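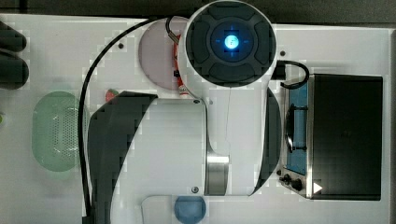 Weißer Tisch, rosa Teller, Kleinkram in Rot.

Neues aus der Küche

Schnell vor der Märzpause noch das Wichtigste. Der weiße Tisch bleibt. Wer im letzten Rundbrief gelesen hat, er käme weg: war ein Missverständnis, weg kommt der alte Klapptisch im Flur. Interessenten bitte bei Tetsuya Iwasaki melden, Selbstabholung, ein Bein wackelt.

Geschirr. Wir haben jetzt 40 Teller aus der Auflösung der Kantine Doherty übernommen, dazu Schüsseln und einen Karton Besteck, der noch durchgesehen werden muss. Die Teller stehen im Schrank links unten, die großen hinten. Bitte nicht höher stapeln als bis zur Kante vom Einlegeboden, die Tür geht sonst nicht zu. Der rosa Teller gehört auf den Tisch und wandert bitte nicht wieder in den Schrank zu den anderen. Dort haben wir ihn beim letzten Mal eine halbe Stunde gesucht, zwischen lauter Deckeln.

Kleinteile auch: alles, was nach Obst und Gemüse aussieht und nicht essbar ist, kommt abends in die Kiste mit dem Natik-Aufkleber. Die Kiste steht auf dem Regal neben der Tür, nicht auf dem Boden. Zwei Zitronen und die halbe Paprika fehlen immer noch – wer sie in der Jackentasche findet, einfach zurücklegen, keine Fragen.

Flaschen und Behälter bitte beschriften. Inhalt und Monat reicht. Stifte liegen in der Schublade, die dicken schwarzen halten am besten. Unbeschriftetes wird am Monatsende ausgekippt, auch wenn es noch gut aussieht. Kaiwen Yin hat letzte Runde fast 80 Etiketten geschrieben und möchte das nicht nochmal machen. Verständlich.

Tischplatte: nur mit dem weichen Lappen und etwas Spülmittel. Keine Scheuermilch!! Auf der Anrichte gegenüber sieht man, was passiert, die ist seit Herbst stumpf. Kabel vor dem Wischen zur Seite, danach wieder so hinlegen, wie sie lagen. Geräte abends aus, Deckel zu, Krümel raus.

Licht: die neue Lumex-Leuchte über der Spüle ist montiert, Schalter rechts neben dem Fenster. Der alte Schalter tut nichts mehr und kommt irgedwann weg.

Bestellt sind ausserdem 1000 Papierservietten, weiß, einfach gefaltet. Lieferung an die Pforte, Abholnummer 3394. Wer vormittags ohnehin vorbeikommt, nimmt den Karton bitte mit hoch, er passt in den Schrank unter dem Wasserkocher. Backpapier und Spülschwämme hat Sinon gerade nicht, kommen mit der nächsten Lieferung.

Noch offen: Geschirrtücher. Wir haben viel zu wenige, und die mit dem Brandloch zählen nicht. Sauber, Baumwolle, Muster egal. Einfach ab 9 Uhr in der Küche abgeben oder bei Kaiwen ins Fach legen.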